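Notebook, water side — March

Gillon filter trial, continued from the previous entry. Started 7:20 a.m.

Carried over: the Semum housing was still weeping at the lower thread after the last tightening. Took it apart, cleaned the O-ring groove with a cotton swab, found a bit of old PTFE tape folded under the ring. Removed it, greased the ring lightly, reassembled hand tight plus a quarter turn. No weep after 20 minutes at line pressure. Left a dry paper towel under it anyway.

Feed water is straight from the building tap. Conductivity on the feed is 300 µS/cm, same as last time, so I did not bother to recheck the meter against the standard until later in the morning. It agreed with the bottle value. The standard is near its expiration and someone should order more. The Tan supplier list has the part number, penciled inside the back cover of the old notebook.

Ran 2 cartridges in parallel, A and B, both Fullent carbon block. A is the one that has been in service since the start of the trial. B is new out of the bag. Flushed B for 20 minutes to clear fines. First water came through gray, then clear. Did not keep any of the flush.

Flow on A is visibly lower than on B with the valves at the same setting. Trimmed B down until the two rotameters matched. This is the wrong way to do it if we want to know about clogging, and the right way if we want to compare chlorine removal at equal contact time. I went with the second, as agreed in the plan. The clogging question needs its own run with the valves left alone and the pressure drop logged across each housing. We have one good gauge. The other sticks at the low end and reads above zero with the line open.

Chlorine strips on the outlet: A and B both at the bottom of the scale. Strips are too coarse for this. Color match under the ceiling lights is a guess between neighboring pads, and I get a different answer by the window. Switch to the drop kit next time and write the lot number down before starting.

pH after both cartridges is 7, from paper only. The probe is sitting in storage solution and I did not want to calibrate it for one reading.

Odd thing with B: small pulses in the rotameter float for the first part of the run, then steady. Probably trapped air in the top of the housing. Tipping the housing and pressing the vent button moved a few bubbles. A never did this, but A was never opened today. Next time fill the housing before mounting the cartridge, even if it makes a mess.

Drained both lines at the end, caps on, valves left open. Cartridge A went back in its labeled bag and into the refrigerator. B stays in the housing.

To do:
Order conductivity standard.
Replace or retire the sticking gauge.
Drop kit for chlorine.
Ask for a second drain hose, the current one is cracked near the clamp.
Copy the flow readings into the shared sheet — the page they are on got wet and the ink is going. 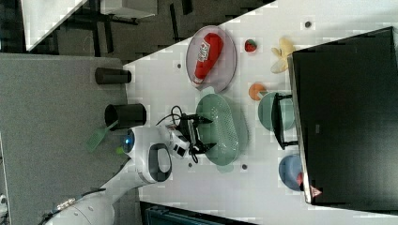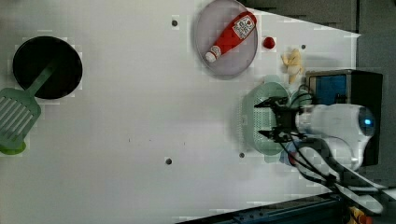

White table, arm and kitchen items.

Next run starts with the pressure drop test, valves untouched, A first.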